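The Burger Has an Order and I Will Not Be Moved

Posted December 10, 2021

I have been told, more than once and by people I otherwise like, that it all ends up in the same place. This is the standard defence of the person who puts the tomato on the bottom. It is also an argument for putting the lot through a blender, and I notice they never follow it that far.

A burger is a small building and the order of the layers matters. Lettuce goes at the bottom, under the patty, where it can keep the juices off the bread for the few minutes it takes you to find a serviette. Cheese goes directly on the meat. I won't be taking submissions on the cheese. Tomato goes above, where its slipperiness can be held down by a bun and a firm thumb. Sauce is between you and your conscience.

My other conviction, and the one that has cost me dinner invitations, is that everything should be sliced and stood in its place before anyone starts building. I came to this late. For years I cooked burgers the way most Australians do, with the tomato still whole, the cheese still in its plastic and one hand in the fridge while the patties turned to roofing material. Then I bought a set of clear divider racks from a shop called Dovitz, which mainly sells office supplies, and I have been insufferable since October.

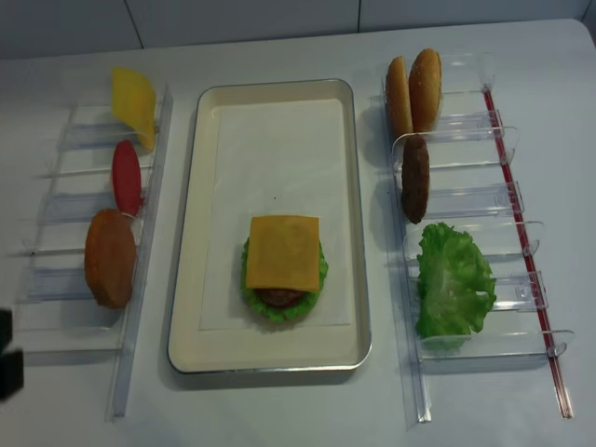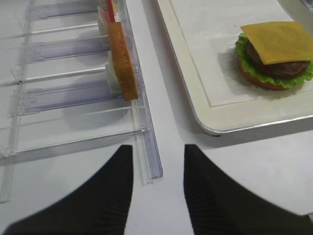 Slices on their edges in a clear rack, a paper-lined tray alongside.

The objection I hear most is that it's fussy. Of course it's fussy. So is laying a table, and so is ironing a shirt, and we've all agreed to think well of people who do those. Standing a slice of tomato on its edge takes no longer than dropping it on a plate, and it doesn't spend the next quarter of an hour stewing in a puddle with its friends. You can see what you've got. You can see what you're about to run out of, too, which at our last barbecue was buns, a full 18 short, and I'd like it noted that I saw it coming.

I'll concede a point on the washing up. The slots are narrow, the sponge is not, and a bit of dried cheese down the bottom of one will outlive us all. I use a bottle brush and bad language.

The tray I won't concede. Put paper in it, build the thing in the middle and carry it to the table in one piece - plates are for people who enjoy chasing lettuce across a patio.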